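Can a robot tidy my desk yet?

April 13, 2021

Every November my brother-in-law Leandro Figueroa sends me a link to some machine that is about to do my housework. I have been promised folded shirts and an empty dishwasher for so long that I now own 121 bookmarks on the subject and still fold my own shirts.

This year's link was Humudach, a two-armed setup meant for clearing tables and sorting small parts. Leandro thinks it will be in kitchens soon. I think he has never had to clear a kitchen with two kids in it.

My desk on an ordinary evening holds mail, a mug with an inch of coffee in it, three pens, a sock and a library book that is overdue. Clearing it takes me 2 minutes, most of which goes to deciding what is trash. I don't see much of that deciding in the robot work I read about. The objects are few and the table is wide — nothing like my desk.

Computer mice and a small green piece, with two arms to deal with them:
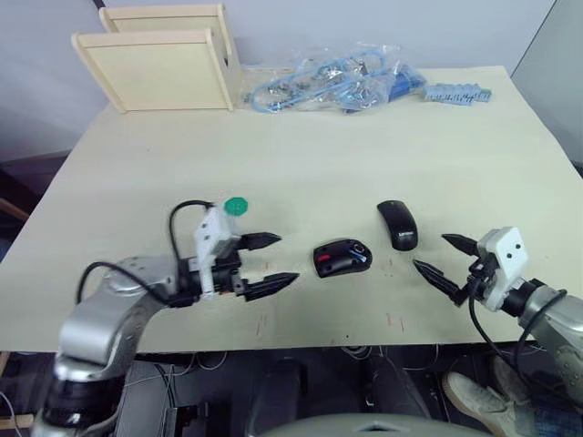
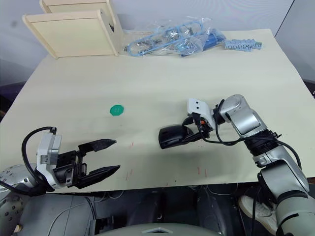
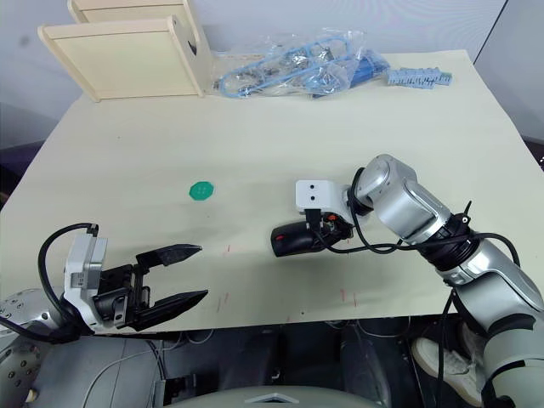
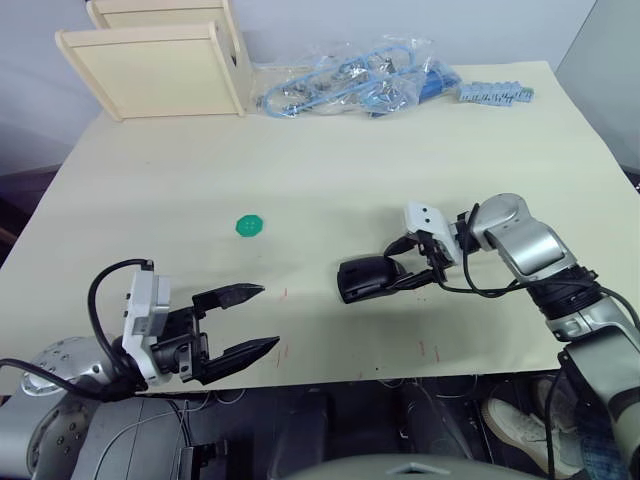 Ottilie Danzer, who runs the packing floor where I used to work, would want to know how it does on the 2,000th item of a shift, when the tape has run out and somebody has left a sandwich in the bin. So would I. She looked at an arm for the floor once and passed, and she still has the brochure pinned up by the time clock.

I'd pay for a machine that could handle the sock and the mug on the same evening — and I'd pay more if it knew to leave the library book by the door. Leandro says to give it a few years. He said that about the shirts too.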